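Sorting mixed dry beans, is there some faster way?

Posted in Kitchen and Pantry

Sendov
My bag of soybeans tore in the cupboard and everything fell together with the mung beans and the red beans. I want to keep them apart, because they need different cooking time. I tried by hand in the evening and after one hour I was very tired. Do I need a special sieve?

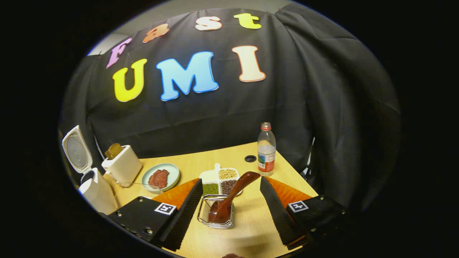

Murín
Mung beans are the easy part. Take a colander with holes that are bigger than a mung bean and smaller than a soybean, and shake it over a bowl. The red beans and the soybeans you must separate by hand, but the colors are so different that it goes quickly. For keeping them in order I like a white divided tray, with soybeans at the back and mung and red beans in the two front parts. On white you notice at once if one bean is in the wrong place. Work with small portions, 200 grams is enough for one time.

Trakitz
just make soup from all

Cositz
I agree with Murín about the colander. Please also look for small stones before you put the beans in jars. If you don't want to sort the last handful, soak it overnight and cook it until the red beans are soft. The mung beans will fall apart, but in a stew this is fine.

Related topics
Which jars close well for dry beans?
How long can I keep soybeans?
Small moths in the flour
Red beans still hard after 4 hours

Contact | Copyright | Back to top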